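I've been reading again about the old toll road at Varkcombe, and how the farmers tore down the gate one night in January and burned it in the lane. The rent books say it took 13 men, though I suspect the number grew a little over the years!
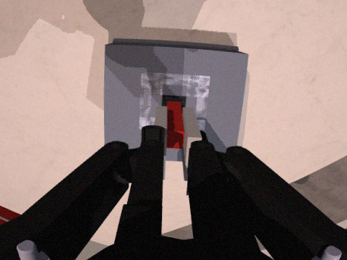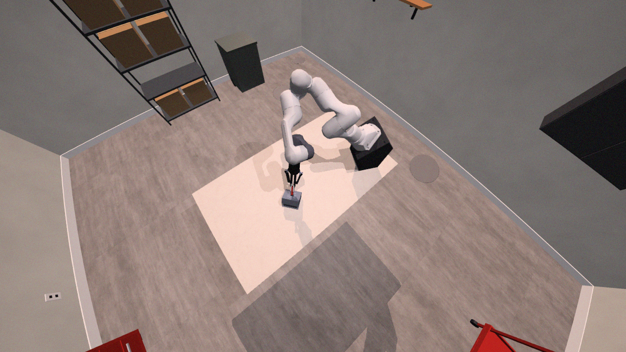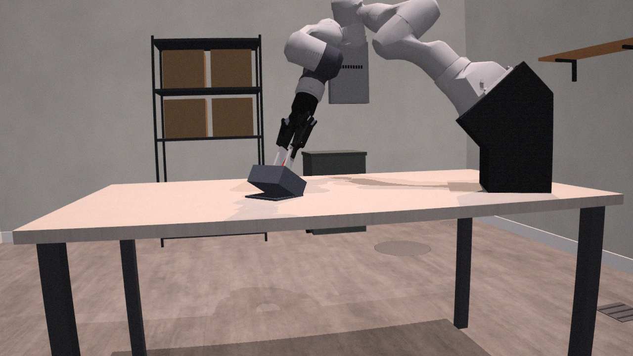

Kobe Segers
Blog author and local history reader

What I love is that the gate was back up in 8 days – bigger, too – and the keeper got a raise. More on him when I've finished the Fatunlow letters.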